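Slide 5 — Boxes: notes for the Lultau session

Start with the numbers from the Bustow store. Last October the packing side got through 2140 cartons, and most of the complaints we had afterwards were about flaps.

Say what I mean by a flap problem. A carton has been opened once, the flaps have been folded back, and after that they never sit where you left them. One stands up, another leans outwards, and the sides start to give. Ask who has had this at home with a parcel — wait for hands.

Next slide, leave both up while I talk. 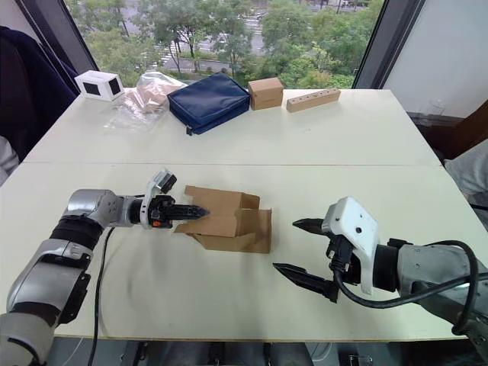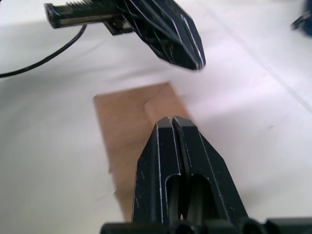 Brown cardboard on a white table, Pludville

Point to the flaps in the first one. They are all at different angles and the box has partly collapsed. In the second, point to the crease near the corner. A crease like that is a weak line and the board will want to bend there again.

Gaetano Pellegrini's rule from the Tamuno trial: fold the short flaps first, press along the crease with a flat hand, then bring the long ones over. It takes 13 seconds if you don't rush. Show it with the spare carton — it is under the lectern.

If there is time, mention flattening for storage. Stack no more than six high, creases all facing the same way.

Questions, then over to the tape slide.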